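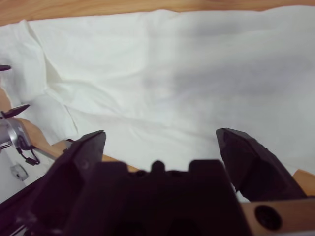
My Eighteen-Year War With Ironing

I was 18 when I bought my first iron, and I've resented every one I've owned since. Then my neighbor Kanokwan Saithong told me she gave hers away two years ago — and she wears linen to work! Her trick is to shake everything hard, hang it up damp and leave the bathroom door shut. I tried it on three shirts in December. Two came out fine. The third went under a sweater, and I wore it to lunch anyway.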